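Katham Derus 5 Two-Arm Tabletop Handling Station

Product overview | Specifications | Demonstration visits | Ordering

The Derus 5 is a two-arm station for light handling work at table height. It is sold to teaching labs, kitchen equipment makers and small test departments that need two arms working over one surface. The standard package contains both arms, two grippers, the head camera, the controller and the control software. The table is supplied by the customer.

Demonstration visits

Visits are held at the Katham demonstration room and last half a day. Each visit covers start-up, teaching a task by hand guidance, running the task, and recovery after a stop. Visitors may bring their own objects, provided each one weighs less than 900 g and has no exposed blade. Objects should be sent ahead where possible, so that the gripper opening can be checked before the session.

The current program uses three tasks:

Folding a hand towel. Both arms, no tools.
Sorting small parts into trays. Left arm picks, right arm places.
Serving from a steamer. Steamed buns are moved between a perforated tray and a plate.

The steamer task was added in September at the request of a catering equipment customer. It is the most useful of the three for judging grip settings. A bun marks easily, has no flat side to close on, and changes in firmness with temperature and age. Grip force is set for each object class in the Phetsri task editor and can be changed between runs without a restart. For buns the demonstration starts at the lowest force step and goes up one step at a time until the lift is reliable.

Renato Umali, who runs the sessions, asks visitors to set the first force value themselves. Most set it too high. The editor keeps the old value in the task history, and the comparison is useful later when the group goes through the log.

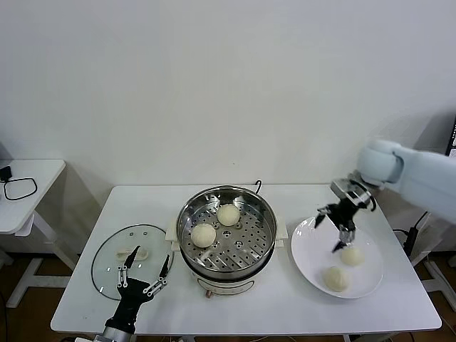
Approach direction matters more than force in this task. A gripper coming down at a steep angle clears the rim of a pot with less risk than one coming in from the side, but it gives the wrist less room to turn once the fingers are closed. The task editor stores the approach as a separate step, so it can be edited without teaching the grasp again. Release height over the plate is stored the same way. A release from too high lets the bun roll, and one from too low presses it into the plate.

Lids are handled as their own object class. Clear glass is difficult for the depth sensor, and the software does not attempt to find a glass surface directly. It looks for the handle and the rim and works out the rest from the stored lid diameter. If the lid is changed for one of another size, the diameter must be entered again. Visitors who bring a pot of their own should bring its lid as well.

Recovery is demonstrated on purpose. The operator moves an object during the approach, the arm stops, and the visitor is shown the three options on the controller screen: retry, skip, or hand over to manual guidance. The stop is logged with the arm position and the last camera image.

Specifications

Arms: two, six joints each
Payload per arm: 900 g including the object, gripper excluded
Gripper type: two-finger, linkage driven
Maximum gripper opening: 104 mm
Stored tasks: 251
Controller: Cisovance C2, separate housing
Task software: Phetsri, one license included
Supply: single phase, standard wall outlet
Table surface: flat, matte finish preferred

Notes on the specifications

The payload figure applies at all arm positions. The gripper opening is measured at the fingertips. Nearer the base of the fingers the usable opening is smaller, and wide objects should be checked against the drawing in the data sheet.

Stored tasks are counted by saved version. A task saved under three force settings takes three places.

The grippers are not rated for washing or for direct food contact. Food used in demonstrations is not served. Customers who plan to handle food for consumption should ask for the finger cover data sheet before ordering. Steam should be kept away from the wrist joints, and the arm should not be parked over a working cooker. Fingers are wiped down with a damp cloth after each session, and the linkage is checked for residue at the end of the day.

Site requirements

The table must be stable and must not move when pushed by hand at the corner. A plain wall behind the table improves object detection. Power cords for appliances on the table should be routed to the rear, outside the taught arm paths. The software does not treat a cord as an obstacle unless it has been marked in the editor.

Ordering and visits

Delivery includes installation and one day of operator training. Extra gripper fingers are sold in pairs. The controller can be ordered with a longer arm cable for rooms where the housing cannot stand next to the table.

To book a demonstration visit, write to Anqi Tang at the Katham sales desk. State the number of visitors, the objects to be tested and their weights. Groups are limited to 5 people per session. Closed shoes are required, and long hair must be tied back when working near the arms.

Page last revised February 20, 2020. Specifications may change without notice.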